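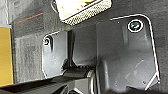 Most of us would rather borrow a set of shelves for a year than buy one and then have to get rid of it, a tenant in the trial wrote in the comments on our sign-up page, and the trouble has always been finding someone who would lend them.

Pruvari, the household lending service based in Tostthorpe, will open to all residents of the town in September. Members will be able to borrow storage and small furniture by the month, from baskets and trays to freestanding shelving, and send it back when they move or no longer need it.

The launch follows a trial with 64 households, most of them in rented flats near the station. The trial began in February and will run until the public service starts. Households already taking part can keep what they have on loan and will move to a full membership without filling in new forms.

The opening catalogue has 318 items. It covers baskets, lidded boxes, wire and timber shelving, coat stands, shoe racks, folding tables and drawer units. Larger pieces such as wardrobes and beds are not included, although Pruvari is looking at whether it can offer narrow bookcases next year.
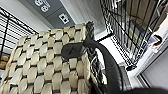

A woven basket in pale strips, with a black handle and a dark braided rim.

Membership costs £15 a month and allows up to four items at a time, of which two may be shelving or drawer units. There is a single refundable deposit of £30, taken when the first loan goes out. The shortest loan is one month. There is no longest loan, but anything kept for a year has to be checked before it can be renewed, either at the Prosser Street depot or by sending in photos.

Normal wear is covered by the membership fee. A scuff on a shelf post or a frayed strand on a basket will not be charged for. Members will be asked to pay towards a repair if an item comes back broken, and the most that can be asked for is the amount of the deposit.

Deliveries and collections will be carried out by Mirkumeck, a local haulage firm that already makes furniture deliveries across the Tostthorpe area. One delivery and one collection are included for each loan. Slots run from 8am until early evening. Members in upper-floor flats without a lift should say so when they book, so that two people can be sent.

Shelving is delivered in parts. Members can put it up themselves using the printed sheet that comes with it, or ask the Mirkumeck crew to do it at no extra cost. Pruvari does not offer anything that has to be drilled into a wall. This came up often when the trial was being planned – many tenancy agreements in the town do not allow it, and several tenants said they had lost part of a deposit over filled holes.
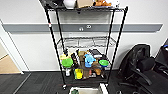
Black wire shelving against a white wall, with the middle shelf clear.

Requests during the trial did not follow the pattern Pruvari had planned for. Drawer units were expected to be the most popular choice and were bought in first. Baskets and open shelving have gone out more often, and there has been a waiting list for tall shelving since April. More has been ordered for the opening. Lidded boxes were asked for mainly by households with young children, and folding tables by people working from home for part of the week.

Some changes have been made as a result. The catalogue now gives the outside measurements of every item as well as the inside ones, and lists the weight. Loans can be extended by text message. Households can also swap one item for another of the same size in the middle of a month, provided they bring it to the depot themselves.

Pruvari will also take in storage furniture that people in Tostthorpe want to pass on. It must be clean, complete and able to stand without being fixed to a wall. Donated pieces are repaired where needed and added to the catalogue. Those giving a shelving or drawer unit will have their first month's membership free. The depot cannot accept flat-pack items with missing fittings, or anything upholstered.

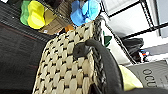
How to join

Registration opens at 9am on the first day of September through the Pruvari website, or in person at the depot on Prosser Street. New members will need proof of an address in Tostthorpe. Tenants do not need permission from a landlord.

First deliveries will be made later the same month. Places will be offered in the order people register.

Notes to editors

Pruvari is a not-for-profit household lending service. It covers the town of Tostthorpe only and has no plans at present to deliver to neighbouring villages.

Press enquiries should be sent to the Pruvari office at the Prosser Street depot, marked for the attention of the press desk. Visits to the depot can be arranged before the opening.

Ends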